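Course Catalogs Should Say What a Week of Study Looks Like

Families choosing a home curriculum for the coming year usually begin with a catalog. It lists subjects, grade levels, required books and prices. It seldom states how many hours a student will spend at the desk, or how many of those hours will require a parent to sit nearby. In our view, this omission does more harm than any weakness in the courses themselves.

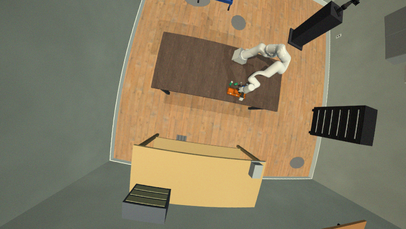
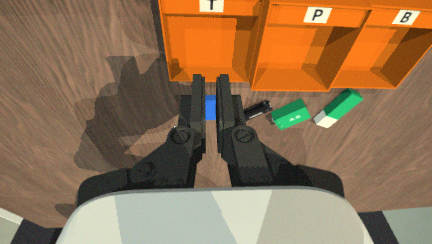
The Problem of the Hidden Hour

A typical middle-grade history course is advertised as having four lessons a week. The word "lesson" may refer to a short video, or to a video followed by reading, a written response and a map exercise. Both are sold under the same label. A parent who enrolls a child in 5 such courses may find by November that the school day runs well past supper.

The Saven program, which our office has advised for several years, reviewed its own offerings last spring. Myung-ja Ban, who directed the review, asked enrolled families to keep a simple log of working time. The courses had been planned on the assumption that a lesson would take 45 minutes. The logs showed an average of 110. Students were neither slow nor careless. The written work had grown a little with each revision, and the published schedule had stayed the same.

What Publishers Owe to Families

We recommend that every course description carry a plain statement of weekly hours, separated into time spent watching, time spent reading and time spent writing. Where a parent must grade essays or supervise an experiment, that time should be listed as well. The Flolen science sequence already prints such a table on the first page of each teacher guide, and its families report fewer withdrawals in the winter term.

Some publishers will object that students differ. This is true, and a range may be given. A range of three to five hours is still of greater use to a working parent than a promise that the course is flexible.

There is also the matter of cost. A full year of instruction for two children can approach $4000 once books and testing fees are included. Few households would make another purchase of that size without knowing whether they had the time to use it.

A Modest Beginning

Change need not wait for a new edition. A single page of hours can be added to an existing catalog at little expense, and corrected each year as families send in their logs. Saven will do so with its next printing. We urge other programs to consider the same step before enrollment opens.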